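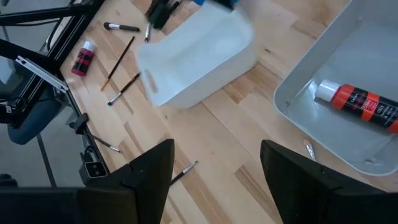

4. Running the sorting demo on open day

Use this section with the two-arm table only. The Beleo cart demo has its own sheet, don't mix the steps. Read to the end once before doors open on Monday 19th February.

4.1 Before visitors come in

1. Main power on, then controller, then screen. Wait for the arms to finish homing. Hands off the table until then.
2. Start the Kancombe demo profile. Not the training one – it moves faster and skips the pause between picks.
3. Check the speed reads 19 percent. If it reads anything else, stop and reload the profile.
4. Walk round the frame. Cables looped up clear of the arms, clamps tight, nothing leaning on the rails.
5. Press the stop button once. Both arms must hold. Release, reset, carry on.

CAUTION: One operator at the stop button the whole time. If you need to leave, press stop first.

4.2 Setting out the table

1. White tray in the middle, handle cutout on the far side.
2. Plant and the other containers beyond it. Trays can sit a little crooked, the program copes.
3. Paint bottles upright, caps screwed down hard. Not open, not even for a photo.
4. Brushes anywhere on the wood, any angle. Leave a finger's width between them or the gripper takes 2 at once.
5. Nothing wet. Wipe the wood if it is.
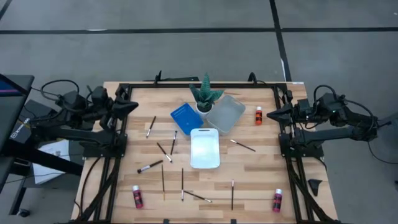

Figure 4-1. Table set out between the two arms, brushes and paint bottles in place.

NOTE: Visitors like to move things. Fine between runs, with the arms parked. Let them lay the brushes down themselves, it makes a better show and teh program doesn't care.

4.3 Running a demo

1. Clear hands off the table. Say "starting" out loud.
2. Press Run. Both arms go to the ready pose, fingers open.
3. Let the run finish. Brushes first, then paint, then the bin move. Talk over it if you like, people ask the same things anyway (how heavy, how fast, does it learn).
4. At the end the arms park. Wait for "Parked" on screen before anyone reaches in.
5. Reset the table, see 4.2.

One run is 4 minutes when it goes well. Groups from Iller are booked back to back, so skip the second run if you're behind.

CAUTION: Children stay behind the floor tape. No exceptions for the ones who ask nicely.

4.4 If something goes wrong

Brush dropped on the floor – leave it until the arms are parked. Then pick up.

Gripper closes on nothing – it tries again by itself. After the second miss press Skip.

Bin stuck between grippers – press stop. Support the bin from below with one hand, then Open Left, Open Right. Never pull it out.

Code 143 – lost camera. Check the plug at the wrist first, then restart the profile. Arms need to home again so keep everyone back.

Paint bottle tipped over – pause, park, stand it up. If its leaking, end the demo and clean up before the next group.

4.5 Closing down

1. Park both arms. Stop button in.
2. Screen off, controller off, main power off. In that order.
3. Brushes and paint back in the Gu case, count not needed, but look under the table.
4. Write any codes in the log, with the time. The March visit uses the same table and the same profile.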